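4. Showing the handover: collecting demonstrations by remote control 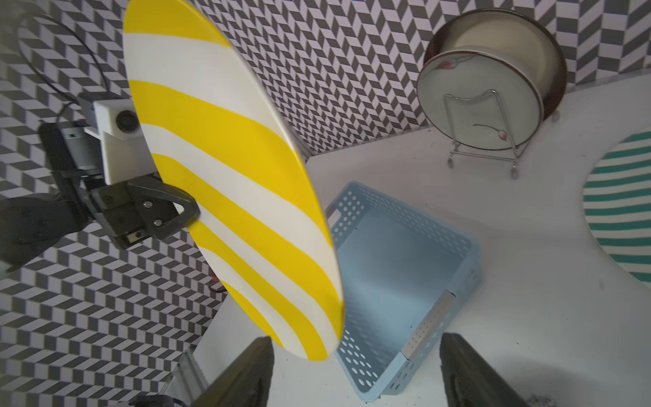

Figure 4. Wrist view from one arm, with the striped plate held in the gripper of the other arm. The rack with two dishes and the light blue basket are on the table behind it.

Elsie Grimshaw
Drurkedora Project, Lavley

4.1 The task

Of everything we taught the two arms, clearing and sorting dishes was the one we kept coming back to, and it is a lovely problem! A plate is thin, stiff and smooth, and it gives a gripper very little to hold apart from its rim. Once one arm has it, the second arm has to find a free part of the same rim, close on it, and wait for the first to let go. People do this at the sink without a thought. Doing it through a pair of remote handles takes practice, and watching an operator get the knack over an afternoon was one of the real pleasures of the study.

We recorded 200 demonstrations, all by remote control. In 106 of them the plate passes between the arms before it is put down; the rest use one arm only. We kept both sorts in a single training set and told them apart by a short written label, which the operator chose before starting.

4.2 What the wrist view gives

Each policy was trained on the wrist views together with the joint readings. Figure 4 gives a good idea of why we are so fond of the wrist view for this work. The plate is nearly edge-on, so its round face becomes a tall, narrow oval, and the other gripper can be seen clamping the rim at mid-height. From an overhead view we found it much harder to judge the angle of a plate in this pose, and our operators said the same (several asked to have the wrist picture made larger on their screen, and we were glad to do it).

The bold stripes on some of the plates turned out to be a great help to the people driving. A plain dish turned slightly in the grip is easy to miss, while a striped one shows the turn at once. Whether the trained policy makes use of the stripes in the same way is a question we would dearly like to answer, and we come back to it in Section 6.

The price of the close view is that a held plate can hide a good deal of the table. In Figure 4 it covers the lower-left part of the basket. Operators dealt with this by drawing the arm back a little before choosing where to go next – a small habit, but it appears all through the recordings and the policy picked it up as well.

4.3 How the demonstrations were given

The operator sits beside the table and moves two handles, one for each arm, using the Sinden control scheme. We gave only one firm rule: do not release with the first gripper until the second has closed and stopped moving. Everything else was left to the person. Some took the rim near the top, some near the middle, and we made no attempt to even this out. We believe the variety did us good, and the tests in Section 5 support that view.

Between demonstrations the dishes were moved by hand. For the rack we used the Breathnach layouts, which set where the dishes lean and how closely they sit together. Two dishes standing close in the rack make for a fine test, as the fingers must go in beside one rim without pushing the other. Early on, operators tended to come in too steeply. After a few tries most of them learnt to open the fingers wide, line up with the rim and only then move down.

We threw out 29 demonstrations for breaking the release rule and recorded fresh ones in their place, so the total of 200 given above counts only those we kept. Pauses were left in. We had meant to trim them, but a policy trained on the trimmed set in November hurried the handover, and the untrimmed one waited nicely for the second grip.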